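I had been in the building for less than an hour when Sandra Tunstall handed me the gripper and told me to stop being so careful with it.

I'd come to Holroyd to write about software, which is a daft thing to travel for (you could look at it anywhere), but I wanted to see where the stuff learns its manners. Kaltudard makes a control program called Staltent. Its job is to decide how hard a robot should squeeze, and when to let go. Sandra has been at it for seven years and still gets excited about letting go. "Everyone films the grab," she told me. "The drop is where it all goes wrong!"

So I squeezed, and I let go, and I squeezed again. My first go was dreadful.
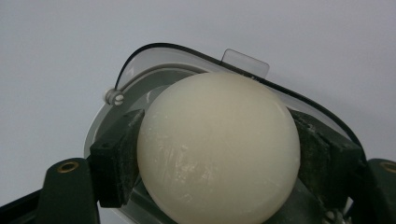 Held between two green fingers, with a few scuffs on show.

A round thing is a nasty test, apparently. Close the fingers a touch off centre and it wants to squirt out, and the software has to spot that early from whatever the camera can see past the fingers. The old version waited until the slip was obvious. The new one makes a guess 14 times a second and changes its mind a lot, and Dean Garside, who wrote most of that bit, showed me the graph of it dithering. It looked like my handwriting.

What surprised me was how much of the week goes on sorting. Dean had 916 recordings waiting, and he reckoned some 300 would be thrown out before training because the clocks on the left and right hands had drifted apart. He's written a little tool that lines them up again, and he's prouder of that than of anything clever.
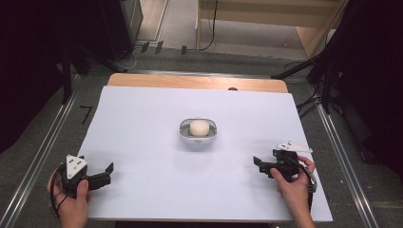 Two grippers, one tray: the left and right hands have to agree on the time.

With two hands the planning gets properly knotty. Which side goes first? Who waits? Staltent used to plan each arm separately and then check for a clash, so both arms would politely stop and stay stopped. Since November it has planned them as a pair, and Sandra says the standoffs are much rarer, though she wouldn't give me a number.

I had another go before my train. Dean looked at my recordings and put two of them in the keep folder.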